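Kitell – Wortliste für Kleinanzeigen aus Dellusitz
8. Januar 2023
Gepflegt von der Arbeitsgruppe Teltimby

Kitell ist eine Sammlung von 900 kurzen Anzeigentexten aus dem Gemeindeblatt von Dellusitz. Zu jedem Text gibt es eine Liste mit den Abkürzungen, die darin vorkommen, und ihrer ausgeschriebenen Form. Die Sammlung ist für Personen gedacht, die alte Anzeigen lesen oder durchsuchbar machen wollen.

Inhalt der Dateien

Die Datei anzeigen.csv enthält eine Zeile pro Anzeige. Die Spalten sind: Nummer, Rubrik, Text im Original, Text ausgeschrieben, Bemerkung. Es gibt neun Rubriken, zum Beispiel Möbel, Garten, Wohnung und Tausch. Die Datei kuerzel.csv enthält die Abkürzungen selbst. Wenn eine Abkürzung zwei Bedeutungen hat, steht sie zweimal in der Liste – "gr." kann "groß" oder "grün" sein, und nur der Zusammenhang entscheidet.

Farben und Oberflächen werden in der Rubrik Möbel besonders oft gekürzt. Formen wie "dklgr." oder "dkl.grün" haben wir beide als "dunkelgrün" aufgelöst, die originale Schreibung bleibt aber immer in der dritten Spalte erhalten.
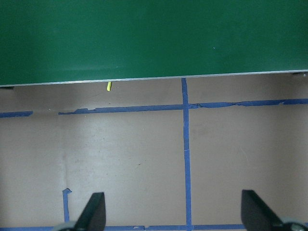
Dunkelgrüne Platte, matt, mit schmalem silbergrauem Rand.

Telefonnummern und Straßennamen wurden vor der Veröffentlichung durch Sternchen ersetzt. Bei 33 Anzeigen war der Druck so schwach, dass einzelne Wörter nicht sicher zu lesen sind. Diese Wörter stehen in eckigen Klammern.

Bekannte Probleme

Die Trennung am Zeilenende ist nicht überall aufgehoben. Umlaute sind in den älteren Anzeigen manchmal als ae, oe, ue gesetzt, und wir haben sie so gelassen. In der Rubrik Tausch fehlen fünf Bemerkungen, sie sollen im April nachgetragen werden.

Format und Kodierung

Alle Dateien sind in UTF-8 gespeichert, das Trennzeichen ist das Semikolon. Zum Einlesen haben wir das Skript Mazandarani beigelegt. Es prüft auch, ob jede Abkürzung aus den Anzeigen in der Liste vorhanden ist, und schreibt die fehlenden in eine eigene Datei.

Korrekturen bitte immer mit der Nummer der Anzeige schicken.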